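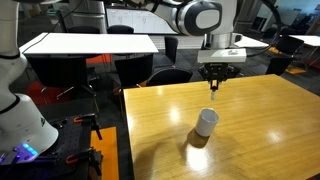

White cup on a wooden table.

About Tordale Table Co.

Tordale makes and repairs wooden tables for homes, cafes and small offices. We started in a rented garage in Clernora with one table saw and a list of repair jobs from neighbors. Today we are a shop of 7 people on Moroz Street, with a showroom in front and the workshop behind it.

Print this page | E-mail this page

What we do

Most of our work is dining and kitchen tables built to order. A customer picks the size, the wood and the edge, and we send a drawing before we cut anything. Delivery is included within 60 miles of Clernora. Farther out we use a freight company and the price is quoted separately.

The other part of the business is repair. We fix split tops, wobbly legs, burn marks and old finish that has gone sticky. Bring the piece in or e-mail us a few photos. The inspection fee is $139 for pieces we have to pick up, and it comes off the bill if you go ahead with the repair.

The Kultska line

Kultska is our one standard design, a four-leg table with a plain apron and no drawers. It was first drawn for a school library that needed something easy to take apart. The legs come off with a single wrench. We finished table number 250 in January.

Who we are

Taras Pylypenko owns the company and runs the workshop. He learned joinery from his uncle and worked in boat repair for several years before opening Tordale. Our office handles orders, drawings and delivery dates, so please call there first.

Visiting

The showroom is open weekday afternoons and by appointment. Parking is in back, next to the lumber rack. Please keep the loading door clear.

Page last updated 21 Feb 2021

This site uses cookies to remember your settings. By continuing to use the site you accept our cookie policy. OK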